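Sorting the Hat Shelf, Finally

2/14/18

The shelf in our hall closet came down in January. It didn't fall all the way. One bracket pulled out of the drywall and the whole thing tilted, and everything on it slid into a pile on top of the vacuum. I put it all in two grocery bags, set the bags in the spare room, and left them there for weeks.

I got back to it this past weekend. Most of what was on the shelf was hats, plus some winter gloves, a flashlight that still works, and a few things I had stopped thinking of as belonging anywhere. I'm writing down what I did with it all, mostly so I remember where things went, and partly because a couple of people asked about hats after my coat rack post in August.

The shelf first

The old shelf was 14 inches deep, too deep for that closet. Anything at the back was gone until you moved. The replacement is a Lurnitz wall shelf, the narrow one, in white. It came with its own screws, and I used different ones. I found one stud and used a toggle anchor for the other side. If you have plaster walls your situation will be different and I can't help you.

It took me most of Saturday morning. The instructions have you put the brackets on the wall before the board. I would do it the other way next time, marking the holes from the assembled shelf, because my left bracket ended up a little low and I had to fill the hole and start over. The filler is still showing. There's a coat hanging in front of it.

Going through the bags

I dumped both bags on the bed and made two piles, keep and go. Knit caps were easy. I kept the gray one and the thick green one and let the others go. Baseball caps took longer. I have a habit of keeping the ones from places I worked, even the ones that never fit. I kept the Phelan cap, which has a frayed bill and is older than my car, and gave up the rest.

There was also a straw hat with a cracked brim. I tried steaming it over the kettle and the crack got longer. That went in the trash.

Bucket hats and how to put them down

The black bucket hat stays. I wear it more than anything else I own that goes on a head. It's good in light rain, it keeps the sun off the back of my neck, and it folds into a coat pocket. The trouble with folding is that the brim remembers it. Mine had spent the winter at the bottom of a grocery bag under a pair of boots, and the brim had a hard crease on one side.

I fixed it by washing it in the sink with a little dish soap, squeezing it out in a towel, and putting it over an upside-down mixing bowl overnight. The bowl should be close to the size of your head. Mine was slightly big, and the hat fit looser for a day or so and then went back. I pulled the brim out flat with my fingers a few times while it was damp. No iron. I ironed a hat once and it had a shine on it afterward that never left.

For keeping it on a shelf, I lay it crown up with the brim spread out all the way around. Some people say to store a hat on its crown so the brim doesn't take any weight. I believe that for felt hats and stiff straw ones. A soft bucket hat has no shape to speak of when you turn it over, and it rolls. Crown up on something a little padded works for me.

I had a white padded sheet on the table while I was working out what would go next to what, with the bucket hat laid flat beside one of those open, looped frames, a tan one. 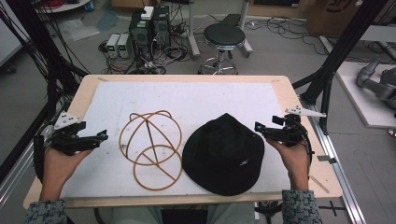
What to do with the looped frame

I moved the frame three times. It's a loose ball shape, mostly air, with a bigger loop at the top and a smaller one underneath. I like how it looks and it has never had a job. I tried it on the new shelf and it took up as much room as four hats would have. I tried it on the closet floor and kicked it the same evening.

I thought about making it a hat stand. It isn't one. A stand needs a rounded top that's close to head size, and a soft hat hung over open loops is going to sag into the gaps sooner or later. I have a wire basket in the kitchen that left ridges in a dish towel, and I expect it would be the same kind of problem.

For now it's on top of the bookcase in the living room with nothing in it. I may put a string of small lights through it in December. If anyone has used one of these for something practical, I'd like to hear about it.

Where everything ended up

Left side of the shelf: the bucket hat, by itself, on a folded hand towel.

Middle: a Diseo fabric bin with the two knit caps and the gloves. The bin is a bit taller than I wanted, but it has a handle on the front, so I can pull it down without a step stool.

Right side: the Phelan cap on top of the flashlight. I tried a Wuvo over-the-door hook for the cap first. The hook is fine, but the closet door wouldn't latch with it on, so I moved it to the bathroom for my robe.

The vacuum went back underneath, and I moved the boots to a tray by the back door so they can't end up on top of a hat again.

Leftover bits

The donate pile came to one full bag. The place I usually go only takes drop-offs on certain mornings and I keep missing them, so the bag is in the trunk. It has been in there since Sunday. I also found a single brown leather glove for the left hand, good quality, and I don't remember ever owning the pair. I kept it in case the right one shows up when I do the front closet.

The shelf has held so far. The listing says it will take more weight than I'm ever going to put on it, and I checked the bracket this morning and it hadn't moved. I still need to sand the filler and paint over it. The hall paint is in the basement somewhere, and the label has come off the can, so I'll have to open a few to find it.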